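# Give the Small Holidays a Chance

By Wumpini Boateng, 4/24/20

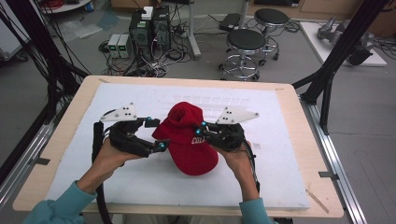 *A red cap with white lettering, on a white foam board.*

Everybody knows the big holidays. They get the songs, the school breaks and the long lines at the store. I love them too, but my favorite day of the year is one most people have never heard of. It's Lantern Supper, and we keep it in Kiltham every September, on the first evening it's dark by dinnertime.

Kiltham has 3477 people in it, and I would guess that most of them come outside that night. Folks carry their kitchen tables down to the street and push them end to end. You bring a dish and a light. Any light will do – a candle in a jar, a bike lamp, your grandmother's oil lantern if you trust yourself with it. Then you sit down next to whoever is there and you eat! That is pretty much the whole holiday, and I think it's wonderful.

The story goes that it started with a ferry from Plillport that came in late and hungry. Some say the year was 1226, which seems awfully early to me, and over in Paltholm they tell the same story with a mule train in place of the ferry. I don't care much which one is right. A holiday can have a shaky birthday and still be worth keeping.

What I like best is how little it asks of you. There are no gifts to buy and no cards to mail. When I was 6 I brought a plate of buttered crackers and a flashlight, and a man I'd never met ate two of the crackers and told me they were just what the table needed. I was proud for a week.

My cousins in Bayram say a day like this only works in a small town. I don't agree. A block is a small town if you let it be one, and an apartment hallway could do it with a couple of card tables. We can't all sit down together this spring, and I miss it more than I expected to, so I've been spending my evenings writing to friends in other places and asking what odd little days they keep. The answers are great! One family has a soup night for the first frost. Another bakes a cake for the dog's birthday and invites the street.

So pick a day. Borrow ours if you want it – we would be thrilled. Put it on the calendar in pen and tell the neighbors what to bring.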